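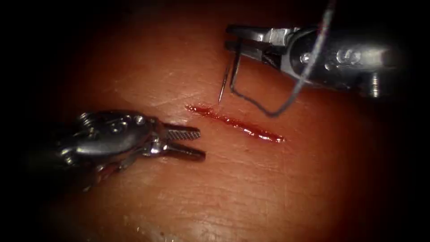
Thread on the suturing stack at Ornell, for those who asked after the last one. Software only. I'm not going into the arms, except where the arms make the software harder.

1/
The task is a straight incision on a synthetic tissue pad, with a fake-blood fluid in the cut. Two instruments, one needle, one thread. The planner has to pick entry and exit points, drive the needle through, hand it over, pull the thread and set up for the next throw.

2/
We have two processes that matter. Kultetia is perception. Chukwu is the planner and the controller glued together, and yes, they should be separate programs. They were until January. The messages between them arrived late often enough that we merged them and haven't gone back.

3/
Kultetia publishes four things: needle pose, a wound line, a thread curve and jaw tips. Each comes with a confidence and a time stamp. Chukwu is allowed to refuse any of them. It refuses the thread curve more than the rest put together.

4/
Needle pose first. We fit an arc of known radius to the pixels we think are needle, then check it against the jaw pose from the kinematics. If the two disagree by more than 2 mm at the tip, the arm holds still and perception gets another go. No blending of the two estimates. We tried blending and got a smooth answer that was wrong.

5/
The cable-driven wrists are why the kinematics can't be trusted alone. The encoders sit at the motor end, and the cables stretch under load. We estimate a correction from the visible jaw tips and let it drift slowly. It resets on every tool change. Forgetting that reset cost us a whole afternoon.

6/
Wound line. The old version thresholded on red and ran a line fit. It worked on a fresh pad and fell over once there were smears, and there are always smears. The current one is a small segmentation network trained on 3000 labelled stills, followed by a spline with a stiffness term so it doesn't chase every blob.

7/
Glare is still the biggest source of bad labels. The light is bright in the middle and drops off to black at the sides, so the same metal part can be blown out at one end and missing at the other. We now label "can't tell" as its own class. The network learned it quickly and the confidences got more believable.

8/
Somebody asked why we don't turn the lamp down. We can, and the middle gets better. Then the instrument shafts vanish sooner and the arm-to-camera calibration check has less to hang on to. For now the exposure stays put and the software copes.
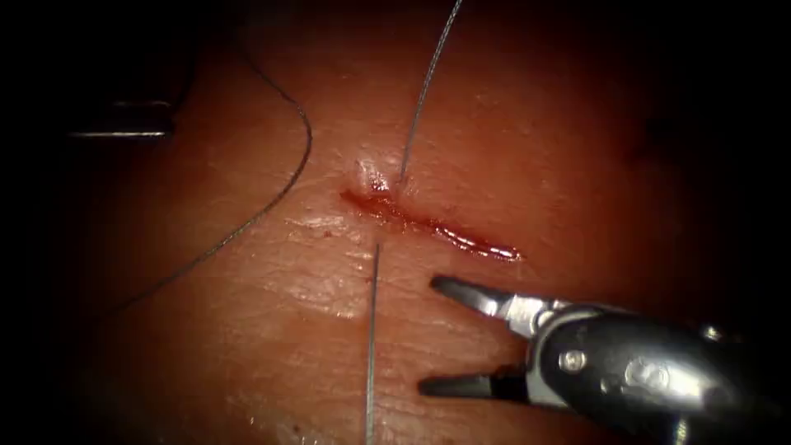 9/
Thread is the hard one. It has no fixed shape, it goes in and out of the tissue, and it leaves the view whenever it likes. Kultetia used to insist on returning a single curve. If it saw separate lengths it would join them up, sometimes straight across the wound, and Chukwu would plan around a piece of thread that wasn't there.

10/
Now it returns a list of visible lengths and a separate list of guesses about which ends connect. A guess has to say what hides the gap: tissue, instrument or out of view. The planner treats the visible lengths as obstacles and the guesses as hints.

11/
Braid texture has helped more than I expected. Where the strand is well lit you can see the lighter and darker bits alternating, and that's enough to tell it from a crease. In shadow it's a dark line on a dark pad and we lose it. I don't have a fix for that.

12/
Tension. There's no force sensor at the tip, so we use two proxies: how straight the pulled length is, and whether the tissue has puckered at the entry point. Straightness is easy. Puckering is a patch classifier and I'd call it passable. The pull stops when either one trips.

13/
Stopping on either one means we under-tighten. We know. A loose throw can be pulled again and a torn pad goes in the bin.

14/
Before a grasp, Chukwu samples 20 approach poses for the open jaws, throws out the ones that sweep through a visible length of thread, and ranks the rest by how far they stay from the wrist joint limits. If none survive, it backs the instrument off and asks for a new thread estimate. It used to relax the clearance and go anyway. That's how you get thread wrapped around a wrist.

15/
Tooling. Every run is recorded into Hivanden, our replay viewer. It lines up the video, all of Kultetia's outputs and the planner's state on one timeline. You can swap in a newer perception build and watch what it would have published on the old video. You can't replay the arm, obviously, so anything after the first different decision is greyed out.

16/
The greying out was a late addition. We'd been reading too much into replays where the new build looked better on footage it would never have produced.

17/
Open issues tagged for the next release: 11. Most are thread. A couple are the handover, where one jaw hides the needle from the camera right when we'd like to see it. One is a spelling mistake in the config, "centre" in one file and "center" in the other, which meant a crop setting was ignored. I put that one in myself.

18/
Next up is splitting the planner and controller again, with shared memory between them this time. I'll post timing numbers once there are enough runs to bother plotting. Questions are fine in the replies, though I'm slow to answer during test weeks.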